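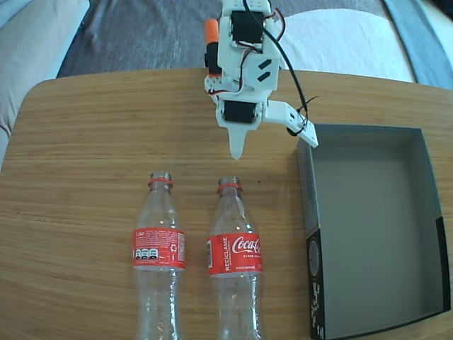 I'd wanted to get to the Kulano open day for two years running and it always clashed with something. This February it didn't, so I was on the doorstep a bit before ten with a flask and a notebook, and came away with eleven pages of scribble and a badly overloaded phone.

Kulano is a shared workshop on the upper floors of an old printworks in Curko. For the open day they let the groups who use it spread out wherever they liked, including the lounge, and I ended up spending most of my time in there.

The job in the lounge was tidying. Coke bottles laid on their sides on a wood-topped table, an open box next to them, and a small white printed arm with hobby servos in its joints that has to pick each bottle up and put it in the box. It sounds like nothing until you try to show a machine how to do it! You hold a second arm, the leader, which is the same length and has a handle at the end, and whatever you do with it the white one copies. Every go is saved, and a policy is trained on the lot.

I had three turns. On the first I came down much too fast and knocked a bottle away. On the second I got hold of it near the neck, which felt clever, except the bottom swung round and caught the side of the box. Third time I was told to slow down, close on the middle, lift, wait a moment, then go across. In it went, and I'm afraid I cheered.

The waiting matters more than I'd have guessed. If you hurry from the lift into the move, the recordings blur together and the trained arm tends to set off before it has a proper grip. They also throw away any go where the person dithers, as the arm will happily learn to dither too (mine from the first turn is surely in the bin). They had 420 good recordings when I visited and were aiming for 1,000, with the bottles put down at a different angle each time and the box shifted now and then.

Upstairs was the Hevano room, which does things the other way. No leader arm there: you take hold of the robot itself, with the motors slack, and walk it through the movement. It's lovely for wiping and stirring, and you feel the weight of the thing in your hands. The drawback is that your own arm ends up in the camera view, so they play each movement back afterwards and record it again with no one near. Their wiping set is up to 3,775 short clips. I asked how long that had taken and got a groan.

I only caught the end of the Mustonen talk on driving an arm over a home internet connection. Lag was the main topic. They'd had a visitor in another town try the bottle job with a game controller, and the trick was small moves with a pause after each. I'd have liked twenty more minutes of that one.

Practical bits: entry was free, the lift was out, soup in the ground floor kitchen until two. Bring a jumper for the upper rooms. The leader arm queue is shortest before eleven, and if you wear long sleeves roll them up first, mine got caught in the handle.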